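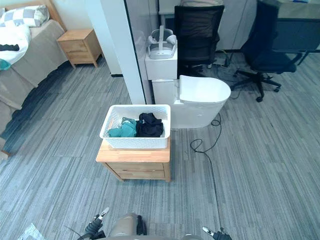
Lab Guide 8: Teleoperated Laundry Loading
Karo Robotics Club, member pages
Last edited 19 November 2025 by Bayu Siregar

This guide covers one recorded run of the laundry task, from basket pickup to closed washer door. It assumes you have passed the arm safety check and can bring the robot up to a standing idle without help. If you have not, see Lab Guide 2 first.

You need two people: an operator in the headset and a spotter holding the stop button. The spotter does not do anything else during a run.

1. Set the start state

Put the basket on the nightstand with the open side up and the long side parallel to the drawers. Load it with two garments, one teal and one black. The contrast matters for the segmentation step later, so do not swap in two dark items. Push the drawers fully shut.

Place the chair to the right of the washer, seat toward the robot, and leave a strip of carpet between the two. Open the washer door as far as the hinge allows. A half-open door swings back when the forearm brushes it.

Check that the floor is clear between the nightstand and the washer. Loose cable counts as an obstacle.

2. Start the session

Power the robot, wait for idle, then start Brallon on the lab laptop. Load the profile named laundry_two_item. Older profiles have the wrist limits set too tight for reaching into a basket.

The operator puts on the headset and holds both controllers at waist height, elbows bent, until the alignment tone. Moving before the tone gives you an offset between your hands and the grippers, and the only fix is to restart the session.

3. Move the basket

Grip the basket by the rim with both grippers. Do not hook fingers through the lattice. Lift, step back, turn, and walk to the chair at the slow gait. Set the basket down on the seat and release one side at a time.

4. Pick a garment

Stand facing the gap between the washer and the chair. Keep the left gripper low, near the open door, and reach into the basket with the right. Come down from above, close on a fold, and wait one second before lifting.

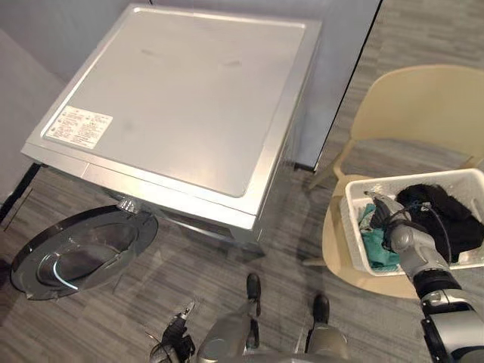

Step 4: right gripper in the basket, left gripper held low in front of the open door.

If the second garment comes up with the first, lower both and regrip. Do not shake the arm. Lina Chamoun burned out a wrist motor that way in June, and the spare took nearly 40 days to arrive.

5. Load and close

Carry the garment across at door height and feed it past the door ring. Release only when the gripper is inside the drum. Repeat for the second garment, then push the door shut with the back of the left gripper. The spotter confirms the latch by hand after the robot has stepped away.

6. Save the run

Stop recording before taking off the headset. Name the file with your initials and the run number. The run counter in Brallon currently rolls over at 2,049, so check that you are not writing over an older file.

Mark failed runs as failed and keep them. Questions about profiles go to Ghassan Matar. Report hardware faults to Rima Najjar the same day.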